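3.2 Walking the plaza

I'll admit I came for the buildings and stayed for the bricks. Wendy Holroyd and I spent a Wednesday in July crossing the plaza over and over, and what we kept talking about was the herringbone underfoot (I love a herringbone!) and how it runs right up toward the buildings. 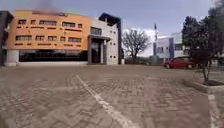 Figure 2. The plaza and the orange-fronted building.

My own habit was to follow the painted line, and I caught Wendy doing it too, so we added it to our walking notes. We made eight crossings each, four before lunch and four after, and wrote down every spot where we slowed or changed direction. Most of my pauses came on the way to the entrance under the canopy – I kept looking up at the tower.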